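Open day with a robot arm: how do I keep 30 visitors from getting bored?

Asked by Akinyi Gachanja in Workshops & Labs

We have an open day coming up at Sornside in October and I've been volunteered (my boss has a loose grip on that word) to run the robot table. Slots are 30 minutes. Last year's demo was the arm moving a block from one tray to another tray, and a man asked me where the restroom was while it was still moving. What do people want to see? Budget is whatever's in the drawer.

3 answers

Toivo Hakala
Have you tried a bigger robot?

Ülle Ķēniņš (accepted answer)
Skip the trays. Visitors have trays at home. Give the arm something they've done themselves, and badly, like writing on a whiteboard. We did numbers at the Drilis open day and people who had walked past a very expensive machine stopped to argue about handwriting. Keep the board small and near the front. Put the silly object in the gripper: a yellow bone got more questions than our poster, and I spent 2 weeks on that poster. 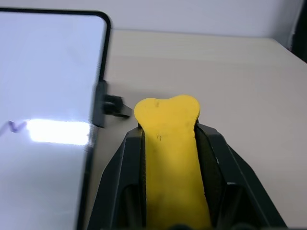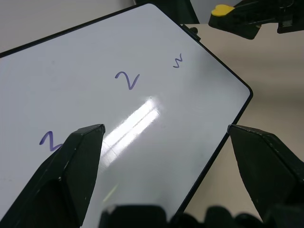 Also, talk less than you think you need to. I had a speech ready about joint limits and got through maybe a third of it before a kid asked if the arm gets tired. Let them pick the next number, too. Someone will say 698. Tell them single digits only and move on. Rope off more floor than looks reasonable, and do one full run before the doors open, including the part where you press stop.

Rogério Fontes
Agree with most of the above but bring spare markers. We had one marker at Valtov. It was the wrong kind of marker. Also check who has the key to the room.

Comment from Akinyi Gachanja: Thanks Ülle, board ordered. Toivo, I'll put it in the budget request.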